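**Tallent releases Jotbridge 2, a record-keeping system for small produce packhouses**

19th July

Tallent today released Jotbridge 2, the second version of its record-keeping software for packhouses that handle fresh fruit and vegetables. The release adds offline entry, a revised lot-numbering scheme and a direct export to the Rirar label format. It is available now to existing customers and will be offered to new customers from the same date.

Jotbridge keeps a written record of each lot of produce from the receiving dock to the outgoing truck. A lot is opened when a delivery is weighed in. Staff then add entries for sorting, washing, packing, cold storage and dispatch. Each entry carries the time, the work station and the initials of the person who made it. The finished record can be printed, saved or sent to a buyer.

The first version required a constant network connection. Packhouses with thick insulated walls reported that tablets dropped their connection inside cold rooms, and entries made there had to be written on paper and typed in later. Version 2 stores entries on the tablet and sends them when the connection returns. Entries are kept in the order in which they were made, and the time shown is the time of entry. The time of sending is recorded separately and can be viewed by a supervisor.

"The paper sheets were the weak point," said Wumpini Ansah, product manager at Tallent. "A sheet would be filled in at the cold room door and typed up at the end of the shift. When the two did not match, the site had to decide which one to trust. We wanted one entry, made one time, in the place where the work is done."

**Lot numbering**

The previous scheme gave each lot a single number. When a lot was split between two packing lines, or when several small deliveries were combined, the link to the original number was kept only in a notes field. The notes field was free text and could not be searched reliably.

Version 2 replaces the notes field with parent and child lots. A split lot produces two or more child lots, each with its own number and a fixed link to the parent. A combined lot lists every parent and the weight taken from each. The system will not close a parent lot until its full weight has been assigned to a child lot, to waste or to returned stock. Sites may set a tolerance for water loss in storage, and the tolerance applied is written into the record.

Old records are converted during the upgrade. Existing notes are preserved as they were typed. No attempt is made to turn them into parent and child links automatically, but a supervisor can add links by hand, and links added this way are marked as such.
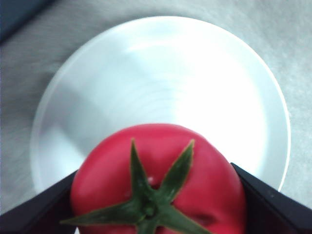

**Grading entries**

Grading screens have been rebuilt. Each crop now has its own list of grades and defects, which the site can edit. The tomato list, for example, includes color stage, size band, cracking, scarring, soft spots and missing calyx. The list for peppers replaces color stage with percentage of color turned. Defects can be entered by weight or by number of pieces, and the two methods cannot be mixed within a single lot.

Changes to a grading list take effect from the next lot opened. Lots already in progress continue on the list that was in force when they were opened. Each version of a list is kept, so that an old record can be read against the grades used at the time.

**Trial at Agbenyega**

Version 2 was run at the Agbenyega packhouse from February until the end of the spring season. The site packs tomatoes, peppers and eggplant for regional grocers and operates three packing lines. A total of 1,718 lots were opened and closed in the new system during the trial.

The site kept its paper sheets in use alongside the software for the first 30 days. After that period the sheets were withdrawn from the packing lines and kept only at the receiving dock, as a backup in case of power failure.

Rattana Ratanaporn, operations manager at Agbenyega, said the parent and child lots took the most getting used to. "Our people were in the habit of closing a lot when the last crate left the line," Ratanaporn said. "Now it stays open until the waste is weighed. For the first few weeks we had open lots sitting there every evening. We moved the waste scale closer to the lines and that took care of most of it."

Several changes were made at the site's request. The weight field now accepts a reading directly from a connected scale, with manual entry as a fallback. Buttons on the packing screen were made larger for use with gloves. The screen lock, which had been set to a short fixed time, can now be adjusted by the site. A request for voice entry was considered and has not been included in this release.

**Label export**

Jotbridge 2 writes case and pallet labels in the Rirar format without a separate conversion step. Labels carry the child lot number, pack date, grade and net weight. A reprint carries the same number as the original label and is logged in the lot record along with the reason for the reprint. Sites that use another label format can continue to export a plain text file with one line per case.

**Requirements and upgrade**

The tablet application requires at least 2 GB of free storage for offline entries. The office application runs in a current web browser and needs no local installation. Scales must have a serial or network connection. A list of tested scales is included in the setup guide.

Existing customers can upgrade at no added charge within their current service term. Tallent advises sites to close all open lots before starting. Any lot left open will be converted with its entries intact, but it will keep its old number and cannot be split. The office application is unavailable while the conversion runs. Tablets should be connected and fully synchronized beforehand.

Version 1 will receive corrections for security faults until the end of next February. No new features will be added to it. Customers who stay on version 1 after that date will still be able to read and export their records.

Training material has been rewritten for the new version and consists of a printed guide for line staff and a longer manual for supervisors. Remote training sessions can be booked through the customer's usual service contact.

**About Tallent**

Tallent develops record-keeping and labeling software for packhouses, cold stores and small food processors. Its products include Jotbridge and a range of scale connection tools.

**Press contact**

Wumpini Ansah, Product Manager, Tallent. Screenshots, the version 2 setup guide and a full list of changes are available on request.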